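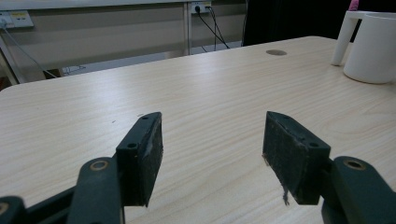 Table by the back wall, pale wood grain.

January 12, 2022

Hide glue, batch 3. Soaked the granules overnight in cold water as per Boglárka's sheet, then warmed the pot slowly. The sheet says never to let it boil, underlined twice, so someone has boiled it. Smell as expected. Yvette Doucette opened both windows without comment and put her coat on.

Test joints: maple to maple, rubbed, no clamps. Left the first set under the Esness weights. Second set went on the rack by the door, where it is cold and where I suspect the glue gelled before I had the parts lined up. Working time is short. I knew that. I keep knowing it.

Batch 2 results, for the record: best joint let go at 356 pounds, worst at 172. Same wood, same pot, same me. Boglárka Bognár thinks I starved the weak one by rubbing too long. I think it was the wood. We are both writing it down.
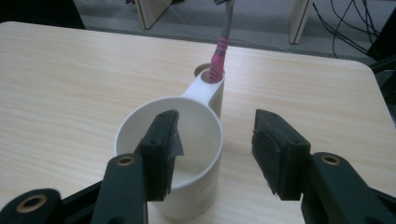
Light wood-grain tabletop, rounded front corner.

Restrepo still wants an answer on the chair backs by March. Told them hide glue is reversible – they asked whether that means it falls apart. Fair question after batch 2.

To do: order more granules from Baluleck, over two pounds this time. Find the other thermometer. Try warming the parts first and see if the cold rack set does any better. Label the pot, Yvette nearly put soup in it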